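The Trouble With Book Nine

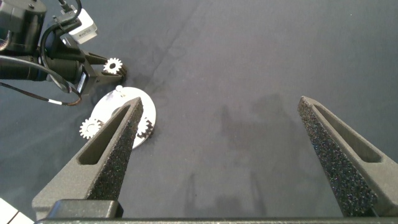 By Fouad Lahlou
Filed under: Crime and Thrillers

Long thriller series fail at a predictable point. The Molbridge novels reached it with the ninth, Valtby, which runs to 476 pages. The first 72 restate events from earlier books. A new reader does not need them and a regular reader already has them.

The cause is structural. Each volume adds characters, few are removed, and all of them must be given a scene. By chapter four the inspector has phoned six former colleagues. Only one call affects the case.

Publishers should print a two-page summary at the front and let the story start on page one. Čierny, the shortest book in the series, opens with the body and explains nothing. It remains the one I lend out.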